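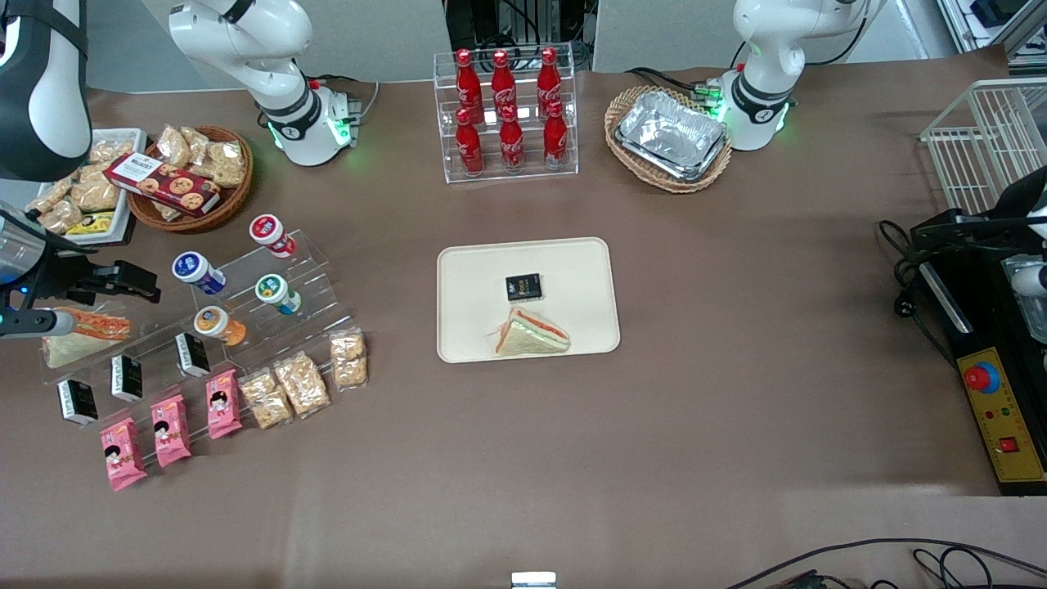 One reader of the first release, writing from Tokville, objected that the labels treated "best before" and "use by" as the same thing, and asked that the two be kept apart. The Skinner group has accepted the point, and the present version does so.

Pindano Shelf Life Records
Data card, second release

Summary
Pindano is a table of 2000 entries on packaged foods sold in small shops in Idden and Tokville. Each entry gives the type of food, the wording of the date mark, the storage advice and the price band.

Contents
records.csv – the main table, one row per product
terms.csv – the date wordings found, with their agreed labels
shops.csv – shop type and district only; shop names are withheld

Collection
Entries were copied by hand from packets on open sale between March and July. Each shop was visited at opening time and recorded up to 50 products. A sample of 10 per cent was entered a second time by a different person. Where the two entries differed, the packet wording was checked again at the shop.

Known limits
Fresh bread and loose fruit are not covered. Chilled goods from Idden are under-represented. Price bands run from 1 to 5 and should not be compared between the two towns – the local bands were set separately.

Permitted use
The records may be used for teaching and research with credit to the Skinner group. They must not be used as advice on whether food is safe to eat.

Changes
"Display until" now has its own label. Empty storage fields are marked "none given".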